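Mismatched bowls: keep or purge?
Kitchen & Table > Dishes and Storage

plostham_pete
Started February 22, 2021

OK so I'm finally going through the kitchen cabinets and I have bowls from at least 3 different sets. Some of them I love, some I've been hauling from apartment to apartment since college. My wife wants to dump the lot and buy a matching set in white. I kind of like the colors?? Anybody here living happily with odd bowls, or does it just end up looking like a yard sale?

Tanko Chukwu
Keep the colors! I did the all-white thing for years and every meal looked like a hotel breakfast. The only rule in our house is plain, no patterns. Everything goes with everything that way and I can pick up singles at the thrift store for next to nothing.

henireck19
Gotta disagree. The color isn't the issue, it's the stacking. Odd bowls never nest right, you pull one out and the other four come with it. I got rid of all mine and bought one set from Eyvindsson and my cabinet door closes now. Side with your wife on this one.

plostham_pete
Ha, she read that over my shoulder and says thank you.

Tanko Chukwu
So sort them by size and make two stacks, henireck. It's bowls, not a filing system :)

Dario Pagano
Somewhere in the middle here. I'd pick two colors and let the rest go. We ended up with soft green and navy, and against a white table they look great together, way better than I expected when I was standing in the store with one in each hand. The green is the one I reach for every morning. Soup, cereal, whatever.

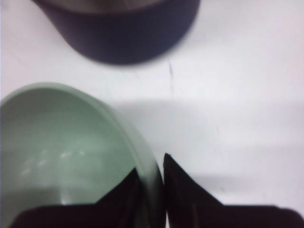 COLOR COMBOS

Dario Pagano
Pale sage with dark navy. I like the green plain like that, nothing printed on the inside.

henireck19
OK that green is nice. Still wouldn't mix shapes though.

plostham_pete
Oh I like that a lot. We have a couple of dark blue ones already, so maybe I just need to hunt down some green. Dario, did you get yours at Plernanari?

Dario Pagano
The green, yes, back in September. No idea if they still carry it, I'd call first.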